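Dumville Neighbors Newsletter

Spring swap meet, quick recap

Writing this fast, the printer wants copy by noon. April swap is done and it was a good one. 547 items came through the door according to Rachid El Fassi, who kept the tally sheet and would like everyone to know his handwriting is perfectly readable. 37 tables booked. Most went home lighter than they came. A few of us did not (I now own a second waffle iron).

What moved: kids' bikes, gone in the first hour. Garden tools. Anything for canning. Paperbacks by the box. Curtains, surprisingly.

What didn't: VCR tapes, exercise equipment, the big brown armchair. The armchair has now been to 4 swaps. Gwendolyn Alcantara has it in her garage again and says this is the last time. If you want it call her, she will help you load it.

Leftovers went to the Irkum Street thrift shop same evening. Two van loads. Thanks to Nguyen-Tran Hardware for lending the van and for the coffee, which ran out, more next time.

A few things for the fall swap. Price tags are not needed, its a swap. Please do not leave items by the side door the night before, it rained and we lost a whole carton of jigsaw puzzles. Electrical stuff has to have its cord with it. Clothes folded and sorted by size, not in trash bags please. Kitchen things do best when people can see them, so spread them out or stand them up in something open. Small stuff at the bottom of a deep carton never gets looked at.

Table sign-up sheet will be at the library desk from next week. Last time it filled quick so dont wait on it. Half tables OK if you share with a neighbor, just put both names on one line.

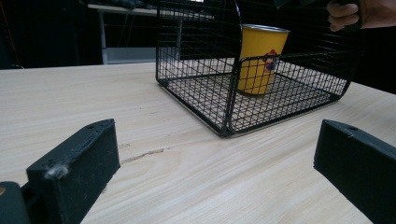
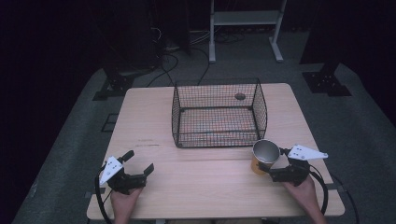 Wire mesh basket on the pale wood table, and with a steel cup in it in the last one.

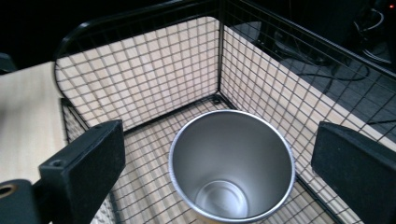
Road work on Atovent Avenue

Starts 2000-05-16 at the north end. One lane open, flaggers during the day. Bus stop moves down to the corner by the bakery untill they finish. Trash pickup stays the same, just get your cans out early.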